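Ticket 1495: Label printer skips every other label
Opened by: Atieno Minja
Assigned to: Adeel Bukhari
Status: Waiting on parts

Opened 27/01/2018
Hi Adeel, me again! The Tiltwood label printer in the mail room is skipping. I send 60 address labels and every second one comes out blank, then it beeps and the orange light comes on. I swapped in a new roll (the Fomura ones, same as always) and ran the calibration from the front button, no change. I'm attaching my pictures.

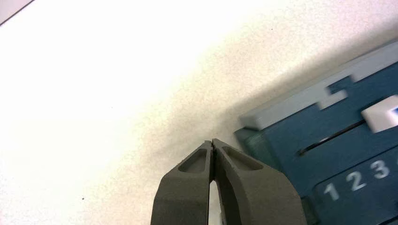
Reply from Adeel
Thanks Atieno! Could you open the driver settings and tell me what the label gap says? The last Starum update likes to reset that, and it drove me nuts back in June. Also try wiping the gap sensor with a dry cloth, it's the little window under the roll.

Reply from Atieno
Gap was set to 0! I changed it to 2 and wiped the window, and the first strip came out perfect. I got really excited and sent the whole newsletter batch, almost 700 labels, and then the skipping came back partway through (and now the print is faint down the left side too, ugh). One more attached.

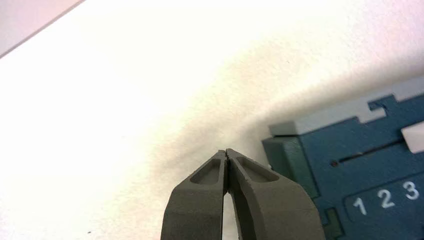
Reply from Adeel
Okay, faint on one side plus skipping sounds like the roller to me. I've ordered one from Mondal. Until it gets here, please print in small batches and let the printer rest in between. Leave the gap where it is. I'm keeping this ticket open and I'll come swap the roller myself.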